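Workshop notebook, March, bench 2

Right, before I forget what I did this morning. The Pluvus policy got retrained overnight on the full set, which now stands at 2,278 demos (it was 2,000 before we added the desk-tidying lot), and I've been poking at it since I got in. Same two arms, same bench, same patterned walls. I put the Wastari build on first so I'd have something fair to compare with, then swapped.

First impression: much less dithering! The old one would hang over the table with both grippers open, shuffling back and forth as if it couldn't decide whose turn it was. My hunch is that we'd mixed demos where the left arm leads with demos where the right arm leads, and it learned the average of the two, so both arms sort of leaned in and then waited. This time I tagged every demo with the leading arm and fed the tag in at the start of the run. 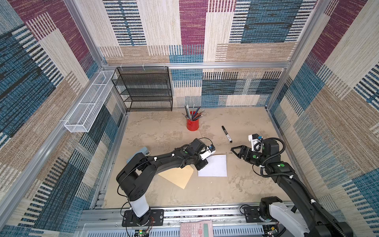
Anyway, the tag seems to do the job. With it set to left, the left arm went first in all 10 runs. With it set to right I got 8 out of 10, and both misses were the old dithering again, so it hasn't gone away completely. Wastari managed 5 on the same layouts with no tag, though I was fairly generous with one of those.

Paper is still the horrid bit. Thin stuff flat on a table gives the fingers nothing to get under, and the policy knows where to go but comes down a touch too high. Could be the wrist camera calibration, could be me being sloppy when I recorded (I do tend to hover). I'd like to try the Wróbel trick of slowing the last stretch of the demos before training, because it's cheap and only costs us another night.

To do: redo the wrist calibration on both sides, shuffle the pens about more between runs, and please can whoever borrows the Trinasano fingertips put them back in the drawer. Running the right-hand set again after lunch.

3 comments · 2 shares

Recent entries
Wastari build, second go
Fingertip wear on the Trinasano pads
Why the left arm drifts when it's warm
Tidying up the demo folders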